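July
Maricica Toma

Right, week three, and I promised we'd finally get on to packaging costs. Have a look back at the Nirnley exercise first (the one with 3,333 units), because I'm going to lean on it. The box is a cost like any other! Students love to leave it out, and then their margin looks gorgeous and is wrong. 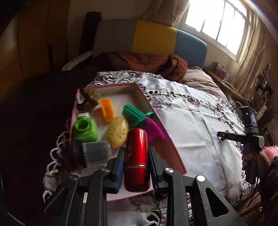 Red canister and its pink-rimmed box.

So, say the box costs 70p and you order 800. If you only sell 539, the leftovers still have to go somewhere in your sums. Try it both ways before the seminar and bring your workings, messy is fine.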